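## 4. Booking a Bulky Item Pickup

Use this section when a household or business customer asks Brollach to take away large items such as sofas, mattresses, or appliances. Regular bin service is covered in Section 3.

### 4.1 Create the job

1. Sign in to Flivamik and open **New Job**.
2. Type the customer's street address and pick the match from the list. If there is no match, enter the address by hand and check **Unverified**.
3. Choose **Bulky Item** as the job type.
4. Add one line for each item. Do not put two items on the same line, even if they are the same kind.

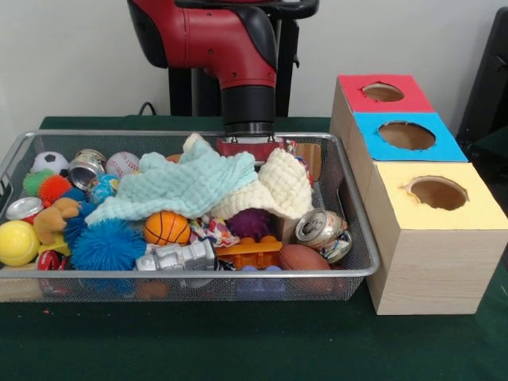

5. Enter the floor the items are on and whether there is an elevator.
6. Select **Price Job**. The quote appears at the bottom of the form.

**Note:** Quotes made before the 20th June price update have to be priced again. Open the job and select **Price Job** a second time.

### 4.2 Items we do not take

Remove these lines before you confirm:

- Paint, solvents, and motor oil
- Gas cylinders of any size
- Asbestos sheet or pipe wrap
- Medical sharps

**Caution:** Do not book these under "Other." The crew will leave them at the curb and the customer will still be charged the call-out fee.

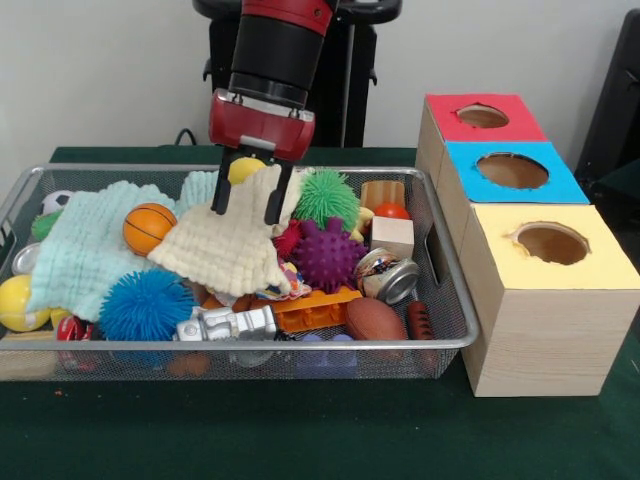
**Can a customer add an item after the quote is confirmed?**
Until the evening before pickup, you can reopen the job, add the line, and price it again. After that, the crew lead decides at the door if there is room on the truck.

### 4.3 Assign a truck

1. Open the **Dispatch** tab. Jobs without a truck are shown in gray.
2. Drag the job onto a truck. The Wimimmont depot trucks are listed first.
3. Check the load bar. The small trucks carry up to 1065 kg. 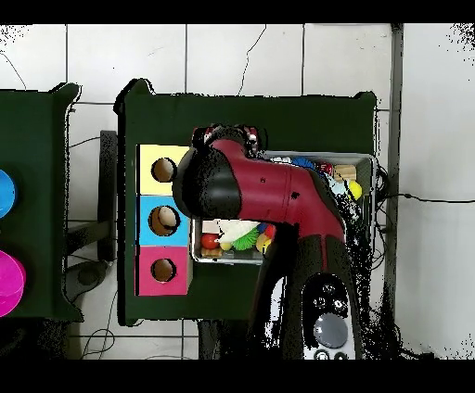 4. If the bar turns red, move the job to another truck or split it into 2 trips.
5. Select **Lock Route**. The driver's phone gets the stop list in around 20 seconds.

**Note:** A locked route can be opened again only by a supervisor. At Wimimmont, ask Asnakech Negussie. For the Diệp Street yard, ask Vinh Bạch.

### 4.4 Close the job

1. When the crew marks the stop as done, open the job and compare the items collected with the items booked.
2. Enter the transfer station ticket number.

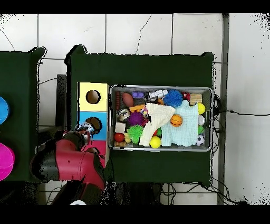

3. Set the disposal type for each line to **Reuse**, **Recycle**, or **Landfill**. Leave nothing on **Pending**.
4. Select **Close and Invoice**.

**Caution:** An invoice can't be edited once it is sent. If a line is wrong, issue a credit from the **Billing** tab and create a new invoice.

Jobs left open for more than 4 days show up on the supervisor's overdue list. To take a job off the list, close it or add a hold reason.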